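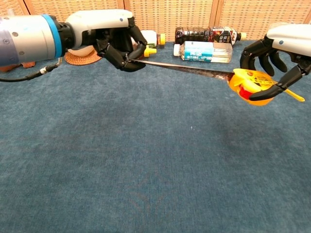
Pultunitz Round-Case Tape Measure

Every household owns three tape measures and can find none of them. The Pultunitz is our attempt at a fourth. It comes in a round case of a yellow-orange so bright it has been returned once for clashing with a kitchen, and we have decided to take that as a compliment. There is a patch of red on the side as well, in case the yellow was too subtle for you.

The case is meant to sit in one hand, thumb around the lower front, fingers behind. The other hand takes the end of the tape and walks off with it. Kjell Kvam, who buys our hand tools, has been measuring things this way for years and still writes the number on his wrist.

What it's good for
Curtains, shelves, the gap beside the fridge, the couch you have already paid for. It will also measure a doorway before the couch arrives, although our customers seem to prefer doing that afterwards.

What it's less good for
Long solo jobs across open air. Any tape will sag if you ask enough of it, so for a full room get somebody on the other end or run it along the floor. If you're laying out a deck, have a look at the Rirov long tape instead. It's uglier and costs more.

Looking after it
Wipe the tape down with a dry cloth before you let it back into the case. Grit goes in easily and comes out never. Guide the tape home by hand — letting it fly is enormous fun and the main reason we sell replacements. Don't leave it on the dash in December. Rafia Marwat at our Asante counter did, and her label now reads like a ransom note.

Colour: yellow-orange, and only yellow-orange. We asked about grey and were told that grey ones get lost.

Price: $12 each. Postage is free on orders over $50, so a box of five will get you there and leave one for every drawer in which you'll later fail to find it.

Returns: 98 days, unused or only slightly used. Please include the case, the tape and the receipt. Last year we received a tape measure with a shopping list stuck to it, and Wumpini Osei in returns would like it known that she did not buy the eggs.

Item code 171. Stocked at the Erkine warehouse and at the Asante counter, bottom shelf, left of the spirit levels.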